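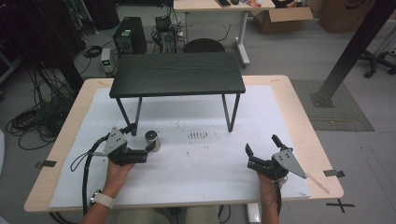 Yevdokiia Tymoshchuk would rather the rota had changed before the equipment did. Her comment on the draft of this page was that people at Lalside were asked to learn the new work in July while still being timed on the old.

The timing has since been dropped. This page covers the bench work at Lalside, where small handling tasks are done by a person with a gripper in each hand. The recordings are used to set up the automatic cells at Nirero.

Bench, seated position. Two hand-held parallel-jaw grippers, white foam board taped down at both sides, small black table, metal cup. A cable runs from the left gripper over the front edge of the bench.

Output. 1,133 recordings were accepted in the first period and 1,933 in the second. A further 144 were rejected, most of them for a hand moving out of view. Rejected recordings are no longer listed against a person's name.

Hours. Each turn at the bench lasts 30 minutes, followed by other duties. The first plan had turns of nearly twice that, and sore wrists were reported within the first weeks.

Jobs. Four packers moved to bench work and kept their grade. Two have asked to go back to the line, where the pace is easier to judge. The Vudix line still needs packers on the late shift, and no date has been set for changing that.

Training. Panagiotou supplies the half-day course. It covers grip, speed and how to stop a recording. Faults are now logged by the person at the bench, a task that used to belong to the shift lead.

Questions about the rota go to the Lalside shift office.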